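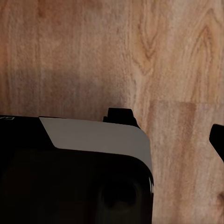 oak planks, all arches and streaks 🪵

Right, thread time. I've been to two gigs in one week, my feet hurt and I have opinions. Mostly nice ones!

First up was Astico, outdoors, in the square behind the old market. Free, starts at half seven, bring a cushion if you've got any sense (I hadn't). It's a duo, one on accordion and one on a battered sort of drum kit with a suitcase for a bass drum, and they make far more racket than two people should be allowed to.

They did the first four songs without saying a word to us, then spent ten minutes telling a story about a ferry. I still don't know how the ferry story ends because the church bells went off in the middle of it. Perfect timing really, they just started playing along with the bells.

The slow one near the end, the one with the whistling, is called Clalance and it isn't on anything you can buy yet. I asked at the merch table. "Maybe by August" was the answer, with a shrug, so don't hold your breath.

Programme for the whole summer series says 984 seats for the square. I'd love to know where they were hiding them, I was on a kerb next to a pram.

Second gig: Plilludau, indoors, in the little theatre up the hill. Completely different evening. Seven of them on stage, brass and strings and a singer who barely moves and has the whole room leaning forward.

If you don't know them, they do old harvest songs and dance tunes with the beat pulled about until you can't quite clap to it. People tried to clap to it anyway. The bloke behind me was so far off that he was nearly back on again.

The oldest tune of the night was from 1684, or that's the date in the songbook they took it from. Just fiddle and voice to start with, then the trombone creeps in underneath and oh, I had goosebumps up to my ears.

Small moan: the bar shuts before the interval ends. Why?? I had my change ready and everything. Get your drink before you sit down, and get the lemon one.

Also the balcony is lovely for sound and terrible for knees. Row C or further back downstairs if you're tall.

Someone asked me which one to see if you can only manage one. With kids, Astico, no question, they can run about at the back and there's ice cream. On your own or with someone who likes to sit quietly, Plilludau.

Next for me is Fu, on the big stage by the river. All electronics and one very loud clarinet, from what I've heard. About 1000 tickets gone already according to the box office, so I've bought mine and I'm telling you lot afterwards, sorry.

Doors at seven, music at eight, last bus back at 23.40 from the bridge stop and NOT the station. Learned that one last summer, long walk, wrong shoes.

Anyone else going to Fu? I'll be near the sound desk with earplugs in and a bag of crisps. Come and say hello!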